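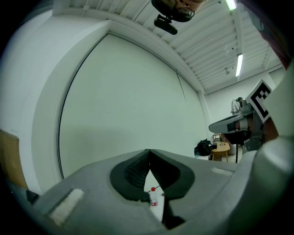 Small bottle, red cap.

3 August 2021
by Clotilde Poulain

I have been told to drink more water. My doctor said it, my sister said it, and last week the woman who cuts my hair said it while holding up a piece of my hair as evidence.

So I downloaded an app called Sokeck, which sends a picture of a sad fern every time I fall behind. By noon on the first day I had 44 ferns. I turned off notifications and felt better hydrated right away.

Next I tried a big jug with the hours printed down the side. It holds so much that I had to carry it in both arms like a toddler, and at the 3 p.m. line I was still working on breakfast. The jug lives on top of the fridge now and has a few onions in it.

What I do these days is buy the little bottles at Mollah, the corner store, and finish one before I let myself have coffee. My sister says this is bad for the planet and she's right, so I refill them until the labels come off. She also says coffee counts as water. She read that somewhere and can't remember where, and I haven't asked her to look it up.

Next week, sleep. I own 3 pillows and hate them all.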